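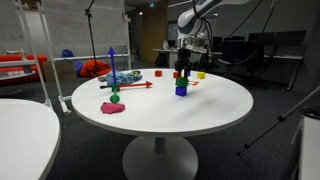

Round table, upstairs meeting room, with the coloured cubes out. November.

Entry for November, paper conservation workshop, Flulside. Written up by Audrey-Anne Grewal for the workshop file, with copies to the bindery and to the reading room.

Purpose of the entry

To record the state of the wheat starch paste trials at the end of the second batch, and to set down the decisions taken at the morning meeting concerning the Gethin ledgers. The previous entry dealt with the first batch and with the condition survey, and should be read before this one.

Paste, batch 2

The paste was made up in the small steel pan at the proportions agreed in the last entry: one part starch to five parts water by volume, soaked overnight and cooked over a low heat with constant stirring. It turned translucent after twenty minutes and was held on the heat for a further quarter of an hour. It was left to cool under a layer of water, then sieved twice through the horsehair sieve. The second pass was slow. The sieve needs replacing before the next batch and an order has been placed with Cisar, who quote a fortnight.

In use the paste was smoother than batch 1 and could be thinned to the consistency of single cream without separating. Thinned paste was brushed on to test strips of the lighter kozo tissue and laid on discarded blotting paper, on a modern cartridge sheet and on a blank leaf from the damaged Gethin volume. All strips were dried between felts under a light board and weight. A 500 g weight was used for the tissue repairs and a heavier one for the folded sections.

Results after drying:

Blotting paper: good adhesion, slight cockling at one corner.
Cartridge sheet: good adhesion, no visible cockling.
Gethin leaf: good adhesion along the chain lines. Across them the tissue pulled a little and left a faint ridge, visible in raking light and just perceptible to the finger.

The ridge was not present with batch 1 on the same paper. The likeliest cause is that the paste was applied too wet. The Gethin paper is softly sized and takes up water quickly. It is proposed to repeat the test with a drier paste and with the tissue torn along the grain, leaving ten minutes between pasting out and laying down. If the ridge appears again, the heavier tissue should be tried before any change is made to the recipe.

A small jar of batch 2 has been kept in the refrigerator, labelled, to see how long it lasts without preservative. Colleagues are asked not to use it for labels.

The Gethin ledgers

The ledgers came to the workshop as a single deposit and run to over 1,000 leaves. Most are sound. The worst damage is confined to the volume shelved last, which stood against an outside wall and has lost the lower corners of its first sections to mould and handling. The mould is inactive. The volume was surface cleaned under extraction with a soft brush and smoke sponge, and the debris was bagged.

It was agreed that the sewing should be kept wherever it holds. The first sections are detached already and will be repaired flat, guarded and sewn back through the original holes. The remaining sections will be repaired in place with remoistenable tissue. This is slower, and the edges are harder to keep tidy, but it avoids pulling the book for the sake of a few corners.

The reverse calf binding is powdering along the joints. A consolidant will be tested on the turn-ins of the rear board and left for a week before any decision is made about the spine. The paper label on the front board, which reads 'Brutska accounts', is lifting at the left side and should be set down at the same time as the first repairs. The ink of the label was tested with a barely damp swab and did not move. The red ruling inside the volume did move, very slightly, and all work near it must therefore be done with the driest paste that will hold.

Environment

The humidity in the workshop has been higher than it should be on wet mornings. The chart shows a rise shortly after the doors are opened to deliveries and a slow return by midday. Until the seal on the loading door is seen to, no open volume is to be left on the bench nearest to it. Felts and blotters should be stored flat in the plan chest and not on top of it.

Materials used

Wheat starch, one half of the open packet.
Kozo tissue, light, two sheets. One sheet remains.
Blotting paper, 10 sheets, of which six can be dried and used again.
Spun polyester, offcuts only.

To be done before the next entry

Repeat the Gethin leaf test with drier paste, three strips along the chain lines and three across.
Prepare remoistenable tissue on both weights of kozo and record the drying time for each.
Ask the reading room whether the damaged volume is wanted before the spring. If it is, a handling copy of the first sections will have to be made while they are detached.
Check the pH of the wash water again. The last reading was taken before the filter was changed and should not be relied upon.

Samples from both batches are in the grey folder in the second drawer, marked in pencil on the reverse. A.-A. G.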